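Chapter 4
Packaging and the Price of Air

Every product you buy arrives inside another product you didn't ask for. You pay for both. The second one goes in the trash, usually within a minute, and somebody had to design it, price it, ship it and argue about its corners.

Economists ignored packaging for a long time, perhaps out of politeness. Sumathi Achari, who kept the books at the Pluvlow cracker company, did not. One August she worked out that a truck holding 3832 boxes of crackers was, by volume, 63 percent air. Pluvlow had been paying drivers to haul weather from one state to another.

Food sellers mostly choose between 2 kinds of container. A rigid tray protects what's in it and takes up the same room full or empty. A pouch gives way, costs less to ship, and has never once stood up straight on a shelf without help.

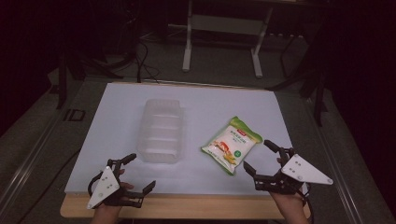

4.1 Who Pays for the Box?

Suppose Aguiar Foods switches from trays to pouches and saves two cents a unit. Its rival, Godard, keeps the tray. Will Aguiar's shoppers see those two cents? Students tend to say yes. Students have not met Aguiar's shareholders. The answer depends on how easily shoppers can walk over to Godard, and we will need a demand curve to find out.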